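Cetmont Textile Reuse Posts Sorting Guidance for Knitwear

Households in Cetmont will be asked to sort knitwear separately from other clothing when the next reuse collection opens in May. The change was set out in a two-page notice from the Powell Street depot, which handled 900 bags of mixed clothing last year.

Knits made up 165 of those bags. Many had been packed with shoes or denim, and the heavier items had pulled the knitted pieces out of shape. Fuzzy and chenille-like yarns were the worst affected. They shed fiber onto everything around them and snag on zippers.

The notice asks residents to check each garment at the cuffs and hem before bagging it. Ribbing is the first part to stretch, and a garment with a loose or curled edge can still be accepted if the ribs themselves are unbroken.
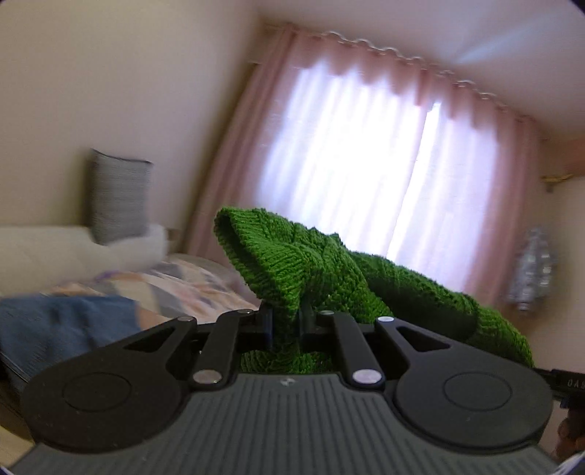 Handling at home

Thick knits should be lifted with the weight spread along the garment and laid flat on a bed or table. Hangers are not recommended for anything heavier than a light cardigan. Sleeves are folded in across the back, then the body is folded once from the hem. Rolling is acceptable for short pieces.

Shaggy yarns need more room. The depot suggests no more than three such garments to a bag, with the bag closed by a tie and the air left in — vacuum bags flatten the pile, and it does not always recover. Items should be dry and free of pet hair. Moth damage does not rule a garment out, but it has to be bagged alone and labeled.

Quilts and bedspreads are still collected, in a separate bag from clothing. Curtains are not.

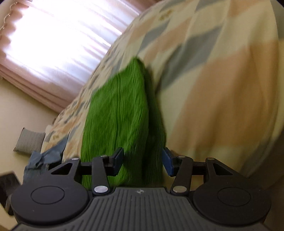
CETMONT, 14 March 2024

Trí Lại, who wrote the notice, said the depot expects to take in about 401 bags in the first round. Bright single-color knits will go to the Barkau yarn recovery line if they cannot be resold, and mixed colors will be shredded for padding.

Bags will carry a Traser tag with the street number and a one-letter code: K for knitwear, W for woven clothing, Q for quilts. Tags are available at the depot counter and at 41 drop-off points. Untagged bags will be accepted through the end of May and sorted by hand.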